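Budgeting for a Bench Gripper: Workshop Tips
Nipon Ruangrit

Price the whole station before you price the hand. A quote usually covers the gripper and one cable. Mounting plate, power supply, stop button and spare fingertips are separate lines, and on small jobs they can cost as much as the gripper itself. My last Fornberg quote came to $1,845 before any of them were added.

Measure the bench first. Write down the depth, the clear height and the distance to the nearest outlet. Leave room for the elbow as well as the hand - reach figures are given for a straight arm, and the elbow swings wide on close work.

Collect test objects from the house before you call a supplier. Pick things that differ in shape, stiffness and surface: something round, something that rolls only one way, something that crushes. Ask for a trial on your own objects and your own table covering. 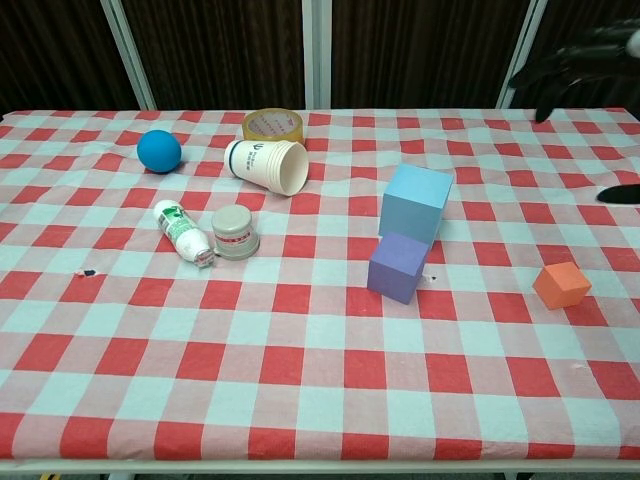
Mixed test set on a checkered cloth: ball, packing tape, paper cup, foam cubes.

Check the opening width against the largest item and the minimum force against the softest. Foam forgives a heavy grip. A paper cup does not. If the listed minimum force will dent a cup, pay for the force-control option now; adding it later means returning the unit.

Try cylinders both upright and on their sides. A hand that manages one may fail at the other.

Put fingertips in the running budget. Buy two spare sets with the unit and record the part number inside the cabinet door. Nusora and Jaidee tips do not interchange, whatever the bolt pattern suggests.

Hold back 80 dollars for clamps, cable ties and a washable cloth. A cloth cuts glare and slows rolling parts, but it creases, so clip it at the corners before a trial.

Get the return period in writing. Nedham counts it from the shipping date.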